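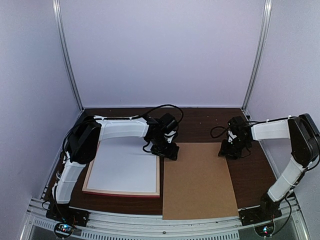
The Halliday Street craft room opened its doors again on Wednesday morning, 8/3/22, after being closed for most of the summer while the floor was redone, and the first thing on the calendar is the one people have been asking for all along: the beginners' collage and tray-making class, back for another season with Catriona Yule in charge. Regulars will remember that Yule likes people to start with very little in front of them, and she has kept to that. On the dark brown tabletop there is a shallow tray with a cream-colored wooden border and a smooth white inside, nothing in it yet, and right beside it a flat, bare brown board for working on. Paper, paste and scissors come later, once everybody has had a good long think about what they want to make.

"I used to put everything out at once, and people would grab the shiniest paper and be finished in ten minutes," Yule said, laughing. "Now we talk first. Somebody always brings a photograph or an old letter, and then we're off, and half the time I have to chase them out at the end so I can lock up!"

The class runs for four weeks and has room for 10 people, with a waiting list kept on the clipboard by the door. Each person works on one tray from start to finish — lining it, laying out the collage, pasting it down and sealing it — and takes it home after the last meeting. The cost is $37, and that covers the paper and paste, though Yule would be very glad of any leftover wallpaper, maps, sheet music or seed packets that readers may have sitting in a drawer. The Borkus paint store on the corner has already sent over a box of old sample books, and she says the florals in them are lovely.

A second class, for people who have made a tray before and would like to try something fussier, is planned to begin on August 26. It will spend more time on cutting and on fitting small pieces neatly into the corners, a job that gave several of last year's students a fair amount of trouble (this reporter included, whose tray still has a bubble in it the size of a quarter and holds the mail anyway).

The craft room is on the ground floor, past the old Vetel bakery, and the side entrance is the easier one for anybody with a stroller or a walker. Parking behind the building is free in the evening. Sign-up is in person or by leaving a note in the mail slot, with a name and a phone number, and Yule will call back herself, most likely after supper.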